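What Went Wrong: The Jaw That Wouldn't Let Go
Soledad Carrillo, Heino Vanags, Sarita Singhal
Project Urnutetti, final report, section 4

Our favorite part of the whole project was a fault! We were recording cloth handling on a bed with two hand-held grippers, and everything looked great until the left jaw started opening late. The command went out, the log said "open," and the fabric stayed pinched for up to 2 seconds.

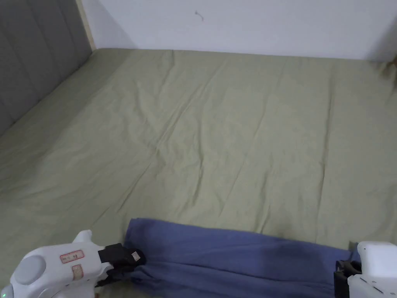
Heino blamed the cloth first, so we swapped in a thinner one and got the same delay. Then Sarita plotted all 1,669 jaw commands from June and spotted the pattern – 48 late openings, every one of them after a hold longer than 15 seconds. We were thrilled (and a little embarrassed, as the data had been sitting there for weeks).

The cause was our own code. During a long hold the Udeck driver filled its queue with repeated "close" messages, and "open" had to wait in line behind them. We now clear the queue before every release.

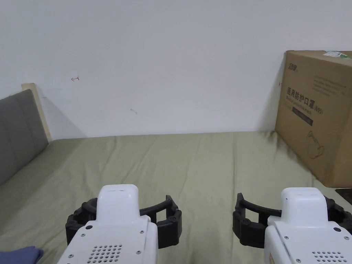
Figure 2. Both grippers with jaws open above the sheet.

We also added a safety rule: fingers stay out of the jaws until the power is off. Garnet Thibodeau is testing the fix on the right gripper next.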